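Hi Manuela,

You asked for an update on the Rastholm dub before Thursday's call, so I'm sitting down with a coffee to write it all out before the studio opens at nine. Short version: we're further along than I expected in January, the lead is fantastic, and I need to talk to you about the crowd scenes.

We've recorded 417 lines out of 700. That covers everything up to the harbor trial, plus most of the flashbacks, which I pulled forward while we had our Old Warden in town. He did the whole deathbed speech in one go, and I sat there with my hand on the talkback button and forgot to press it. I'd like to use that take as is, breaths and all. The mouth flaps are a hair off in two spots, and I really don't care (well, I care a little, and Plalness says they can nudge it in the mix).
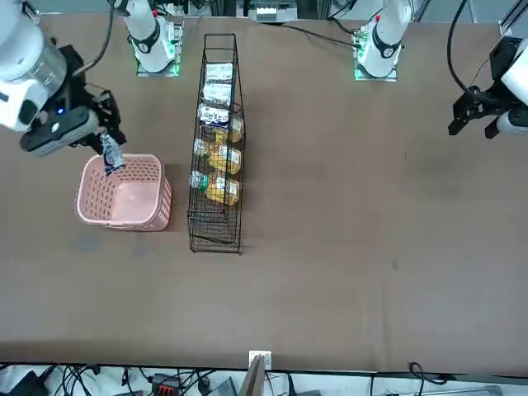 The script took longer. The first English draft was very faithful and nearly impossible to say out loud. Everyone sounded like they were reading a lease! I've rewritten the back half myself, mostly evenings, and the jokes in the ferry episode finally land. One thing I'd like your okay on: the innkeeper's catchphrase. The original is a pun on a fish and a tax, and no version of that works in English, so I've got her saying "put it on the tide" instead. The actress loves it and has started saying it in the hallway.

Casting is done except for the twins. We heard 22 people for those two parts and I keep going back to the same pair, who have never worked together but sound like they grew up fighting over a bathroom. Their readings are in the shared folder, second and fifth from the top. Please listen with the picture off first. I made the mistake of watching along and got distracted by how cute the animation is.

Now the money. We're inside the budget for principal recording, and the booth at Fulteck has been worth every cent, apart from the morning the air handling hummed and we lost the first session to it. They gave us that time back. Where I'm short is walla. The festival episode needs a real crowd, and what we have is four people shouting in different hats, so to speak. I'd like $500 moved over from the travel line, which we've barely touched, to bring in a loop group for one afternoon.

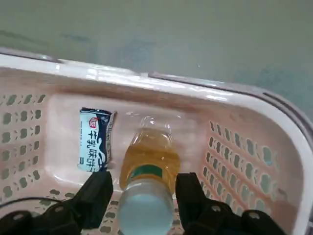 Dal Bello has sent the music and effects tracks for everything but the finale. The ones we've got are clean, except that the tavern episode still has some of the original dialogue baked in under the accordion. I've asked for a new export. If it doesn't come, we'll have to cover it with extra chatter, so that's one more reason for the loop group.

Next up are the twins, once you've picked, then pickups for the trial and the long argument on the ice. I've scheduled the ice argument last because it's nearly all yelling and I'd like our lead to have a voice for everything else.

Talk Thursday. Bring opinions on the innkeeper!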